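The Pellora kit, three weeks in

So the Pellora two-arm kit has finally had a proper run in my back room and I'm a bit besotted with it. I'd been saving since June last year, and after a lot of dithering between this and the Hisix (cheaper, but the arms come as a bag of bits) I went for the one I could put on a table and switch on the same evening. Which I did! Box open after tea, both arms waving by half past nine.

Trilok Katiyar, who some of you will know from the Modurside forum, warned me that the setting up would be dull and the teaching would be the fun part. He was right on both counts. You plug everything in, wait for the green lights at the feet, run the homing routine, then run it again when you've put one arm's zero in the wrong place. The manual is 77 pages and I needed perhaps six of them.

After that, though, it's a joy. You write short routines in the Pellora editor, mostly in plain words with a few numbers, and the arms get on with it. I've been sticking to coloured cubes because they're easy to grip and they don't mind being dropped. My favourite job so far is a little sorting one where each arm looks after its own side of the mat and they have to take turns in the middle.
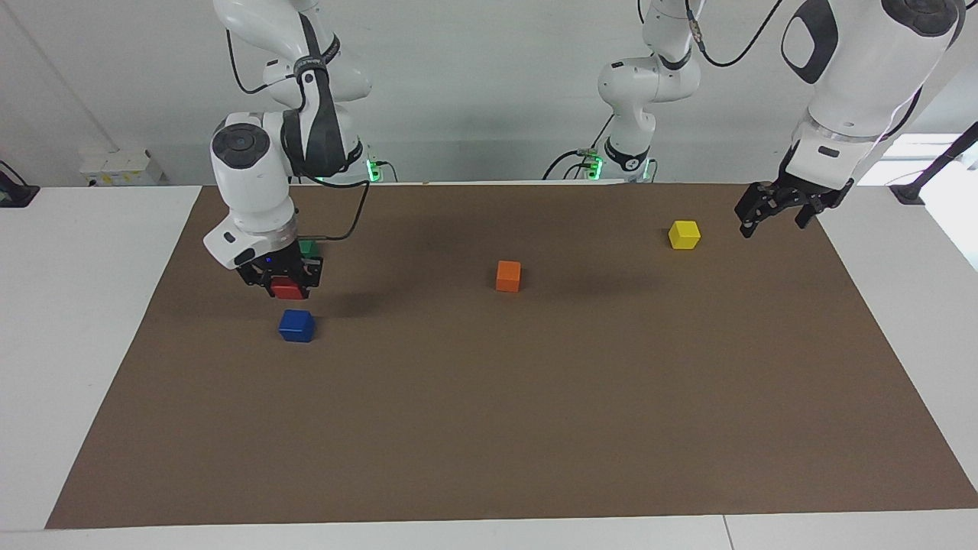
The taking turns is where I think Pellora have done really well. On the old Van Hecke arm I had before, I'd have been writing the waiting and checking myself, and getting it wrong, and picking cubes up off the carpet. With this you mark a patch of the table as shared and the software sorts out who goes first. I've tried quite hard to make them bump elbows and haven't managed it yet.

The grippers are good too. Two flat fingers, nothing fancy, but you can set how hard they squeeze and they'll tell you if they've closed on thin air. I set mine far too gentle to begin with and spent an evening blaming the cubes.

Grumbles, then. The cables are a nuisance. They hang in loops and I'm forever checking they've got enough slack before I try a big reach. The editor forgets your window layout every time you close it. And the fan in the power box is loud enough that I've stopped running it when anyone's on the phone next door.

Would I buy it again? Yes, like a shot, though it's a lot of money for a hobby and I'd try to have a go on somebody else's first. Next on my list is stacking, three high to begin with, and then I want to see if the two arms can pass a cube between them without putting it down. If anyone has got a handover working on theirs, please leave your speed settings in the comments, I'd love to pinch them.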